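Govstead Community Boards > Home and Garden > Furniture

Mesh top tables: keep or replace?

tinroof_sal
Posted in July, 8:15 am

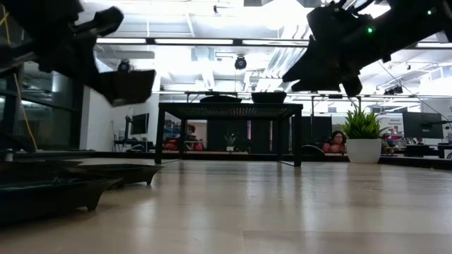 Black metal table, mesh top, on the wood floor.

I want a table like this for our back room and my husband says mesh is a patio thing and will drive us nuts indoors. We'd use it for seedlings in spring and folding clothes the rest of the year. Has anyone lived with one inside? The one I'm looking at is the Brurison, 40 inches across, $100 used.

pdq_marsh
We had one in the kitchen for 6 years. Crumbs go straight through, so you sweep under it every day. Pens go through too if the holes are big enough. For plants it's great because the water doesn't sit.

Halyard
Water doesn't sit on the table. It sits on your floor. If that's real wood I would not put seedlings on mesh without trays under every pot. I refinished a floor once over this exact thing and I'm not doing it again.

pdq_marsh
Trays are $2. I never had a mark on mine.

Halyard
Was yours on wood?

pdq_marsh
Vinyl.

Halyard
OK then.

serena negri
I would worry more about the feet. Thin metal legs put all the weight on four small spots. Check if the caps are still on, and if one is missing replace all four so it doesn't rock. Felt pads come off on skinny legs, get the rubber cups that push on. Measure the leg first. I bought the wrong size twice.

tinroof_sal
Caps I hadn't thought of, thanks. I'll ask the seller. What about folding clothes on it? Does it snag?

serena negri
Mine snagged sweaters near the rim where the paint had chipped. A piece of oilcloth fixed it.

old_gus
If you have to cover it with oilcloth, buy a table with a top.

pdq_marsh
She wants it for plants too, Gus.

old_gus
Then buy a plant stand and fold the clothes on the bed like everybody else. $100 is too much for used patio furniture anyway. Skulley has them new at the end of summer for less than that.

tinroof_sal
Skulley is an hour each way for me. Seller wrote back, one cap is missing and she'll take $40 off. I'm going to look at it after work. Will get trays for the pots either way.

Halyard
Take a magnet and a flashlight. Look for rust under the rim, that's where it starts.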